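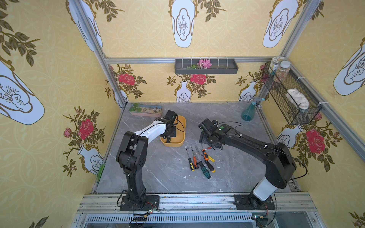 **Yvette Després**

I have now read the draft guidance on colour and contrast in dining rooms twice, and I remain unpersuaded by section 4. It asks every house to replace white crockery and trays by the end of November, yet the only firm finding quoted is that residents with reduced sight eat better when they can see the edge of the plate. That finding does not tell us which colour to buy, and it says nothing about the tables the plates will stand on. At Werholm the tables are pale beech. At Gulwood they are dark. One order form cannot suit both.

I should be grateful if the authors would confirm whether houses may submit their own proposals before the order is placed.

---

**Carmela Montes** (thread starter)

Thank you for the early reply. For colleagues joining the discussion, the draft is in the shared folder under Catering and Environment, and comments may be left in this thread until the end of the month.

To answer the question directly: yes, houses may submit their own proposals. The draft recommends a single strong colour for plates, bowls and trays, but the wording is "should" and not "must". A house that departs from it will be asked to state the following:

- the colour and finish of the existing tables
- the colour proposed for plates, bowls and trays
- whether patterned tablecloths are in use
- who carried out the check, and at what time of day

The last item was added at the request of the Ploker house. A colour which is plain to see at noon can be hard to make out at supper under the older ceiling lights.

---

**Abilio Esteban**

Speaking for the Ploker kitchen, I support the draft in general and section 4 in particular. We changed from white to blue plates in the smaller dining room last spring. Staff recorded fewer untouched portions of pale food, by which I mean fish, mashed potato, rice pudding and the like. I accept that this was not a controlled exercise. The menu also changed during the same period and a new cook started.

I would ask colleagues to consider the beakers as well. The draft is silent on them. A clear beaker of water on a pale table is very hard to find if one has cataracts, and low intake of fluids gives us far more trouble at Ploker than low intake of food.

---

**Yvette Després**

The point about the change of menu is a serious one. If the menu and the cook both changed, we cannot credit the plates. I do not say the plates made no difference. I say that the charity should not commit to an order for every house on the strength of it.

I agree entirely about the beakers.

---

**Olga Aguirre**

May I raise the matter of dignity? Several families at Gulwood have told me that bright plastic reminds them of a nursery. One daughter asked, quite reasonably, why her father was being given "picnic things" when he had eaten from china all his life. The draft gives this a single line, under "Communication with relatives", and advises staff to explain the benefits.

In my view the draft should begin with the residents. Many of ours are well able to say what they would like to eat from. Those who cannot may still show a preference if two plates are set in front of them. I would like to see this written into section 2 as a requirement.

I would add that strong colour and poor quality do not have to go together. Coloured china exists. It is dearer, and it breaks, but so does the white.

---

**Carmela Montes**

Both points are noted. The wording on residents' preferences will be moved forward to section 2. On cost, the position is as follows. Each house has been allowed £900 for this work in the present year. That will cover china plates for a small dining room. It will not cover china for the main room at Gulwood, which seats 66, unless the work is spread over more than one year.

There is no objection to spreading it. The finance office asks only that the plan be put in writing.

---

**Mirta Villalba**

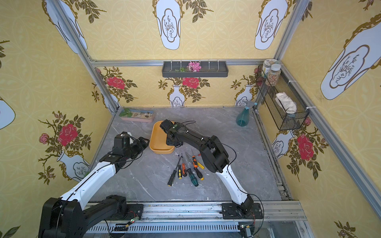

The guidance treats plates and trays as one subject, and I believe they should be separated. A plate has to stand out from the food that is on it and also from the table or tray that is under it. A tray has only to stand out from the table, so the choice of colour is far easier. The orange-yellow tray on the grey marble-patterned top makes the point well enough: the colour is warm, the surface is cool, and the rounded outline of the tray is easy to follow. The same tray on the beech tables at Werholm would be a poor choice, and I would expect residents there to do better with dark blue or dark green.

I therefore propose that section 4 be divided. Part (a) would deal with trays, and would ask each house to choose a colour against its own tables. Part (b) would deal with plates and bowls, and would ask for a plain rim in a colour seldom found in food. This removes most of Yvette's objection and does not delay the order for trays, which are in any case overdue for replacement in three of the houses.

On pattern, I would be firmer than the draft. It says that marbled and speckled surfaces "may cause some confusion". Residents with dementia will sometimes try to pick up a speckle or brush away a vein in the pattern. I have seen a meal go cold in this way. Where a house has marbled tables and cannot replace them, a plain mat should be laid at every place.

---

**Abilio Esteban**

I can agree to the division of section 4.

I cannot agree on mats. They slide. They also have to be wiped, dried and put back between the first and second sittings, and at Ploker the second sitting begins while the first is still at pudding. If mats are to be required, then the guidance should say non-slip mats, and the house should be given the hours in which to clean them.

---

**Mirta Villalba**

Non-slip mats are what I had in mind, and I should have said so. The hours are a matter for the house manager, though I take the point that we ought not to write a duty into guidance and leave others to find the time.

Would you accept "should be laid wherever a resident is seen to be distracted by the surface"? That would mean a few mats in most dining rooms and none in others.

---

**Abilio Esteban**

Yes, with "non-slip" inserted.

---

**Olga Aguirre**

I am content with the mats as now worded. I have one reservation about colour against the table. We have spent a good deal of this thread on strong contrast, and the draft itself says "as strong as possible". That is not always a kindness. A red plate on a white cloth under bright light can be tiring, and one of our ladies described it as "shouting". Could the text say "clear contrast" and leave the rest to judgement?

There is also the question of the walls. Gulwood is due to be redecorated and I have been asked whether the yellow paper in the corridor may be carried through into the dining room. My own feeling is that a plain yellow wall is cheerful and does no harm, provided that the doors and the handrail remain easy to see. If the trays are to be yellow as well, I would wish to think again about one or the other.

---

**Yvette Després**

On walls, I would suggest that they be left out of this document altogether. Walls belong with the decoration standard, which was revised recently and already covers doors, handrails and skirting. If we deal with them twice there will soon be two answers.

On the main question, the division proposed by Mirta meets my objection as regards trays. I still hold that plates should be tried in one house before the larger order is placed. Werholm is willing. I suggest a trial of 16 weeks, with no change of menu in that period, and with intake recorded at the midday meal only so that staff are not overburdened. Weights are already taken monthly and could be set beside the record.

---

**Abilio Esteban**

With respect, sixteen weeks takes us past the end of the financial year, and unspent money cannot be relied upon to return. Ploker would prefer to proceed with plates now. We are satisfied with the blue.

---

**Carmela Montes**

I do not think these positions need to be reconciled. Ploker may order now under the existing wording. Werholm may run its trial, and I will ask the finance office whether the Werholm allowance can be held over. I can give no promise on that.

Subject to further comments, the revised draft will include these changes:

1. Residents' preferences to be sought first, and recorded (section 2).
2. Section 4 divided into trays, and plates and bowls.
3. "As strong as possible" amended to "clear".
4. Non-slip mats where a resident is seen to be distracted by a patterned surface.
5. A new paragraph on beakers, to be drafted by Abilio.
6. Walls removed, with a reference to the decoration standard.

Samples from Zervas have arrived at the main office and may be seen there on any weekday after 2 pm. The range includes trays in several colours and a china plate with a coloured rim. Houses wishing to borrow a set should sign for it at reception and return it washed.

---

**Olga Aguirre**

Thank you. Gulwood would like to borrow the rimmed plates first, if no other house has asked. I will put them in front of the residents' meeting with the white ones and report what is said.

I do not agree with the removal of walls, but I will take it up with those responsible for the decoration standard.

---

**Mirta Villalba**

A small correction to item 4. The agreed words were "distracted by the surface", without "patterned". A highly polished plain table can give just as much trouble when the ceiling lights are reflected in it.

---

**Carmela Montes**

Corrected. The revised draft will be placed in the shared folder under the same title, and the earlier version will be kept beside it until comments close.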